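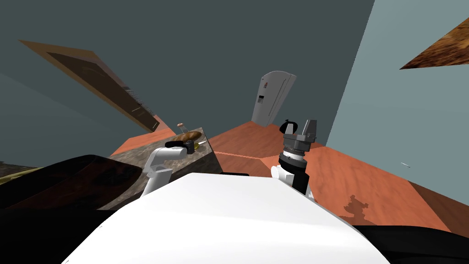
Wurnis in the simulated kitchen, left gripper at the counter

Wurnis build: frequently asked questions

What is Wurnis?
A two-armed robot that Cristian Apaza and Glória Azevedo are building in the Mtshali shared workshop. The simulated version runs on a desktop PC at Cristian's house.

Why work in simulation first?
A bad arm command costs us a restart. On the bench it can cost a gearbox, and we have already replaced 3.

Is the kitchen a copy of a real one?
No. Glória put it together from stock models. The counter, bread and refrigerator come with the scene file.

Why is the view tilted?
The camera is fixed to the robot's head, and the head pitches and rolls. You can switch to a level room camera in the settings menu.

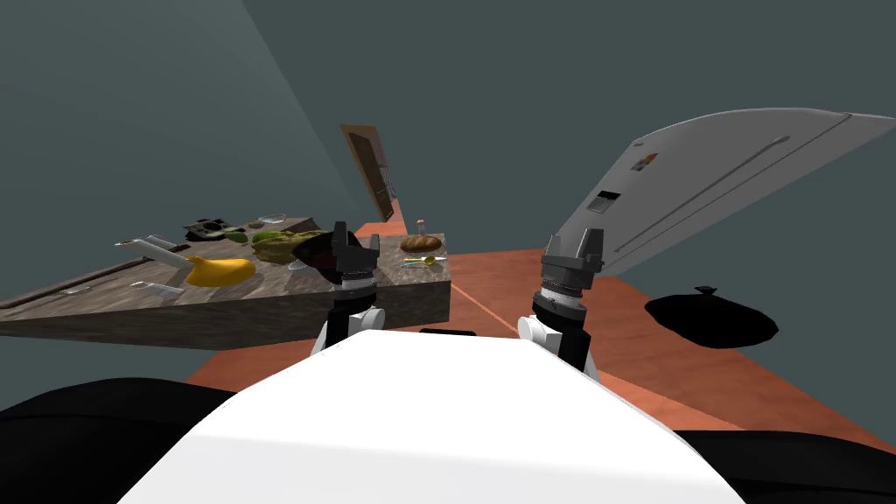 Food and utensils are loaded from a separate list, so you can change what is on the counter without touching the room. Keep small items away from the counter edge until your arm limits are set.

Can I use my own gripper?
Yes, if it has two parallel fingers. Enter the finger length and the maximum opening in the gripper file, then run the self-check.

How long is a test run?
500 steps by default. Use 154 for a quick check.

Where do I report a problem?
Write to Glória through the workshop page and attach the log.

Last updated Mar 14, 2020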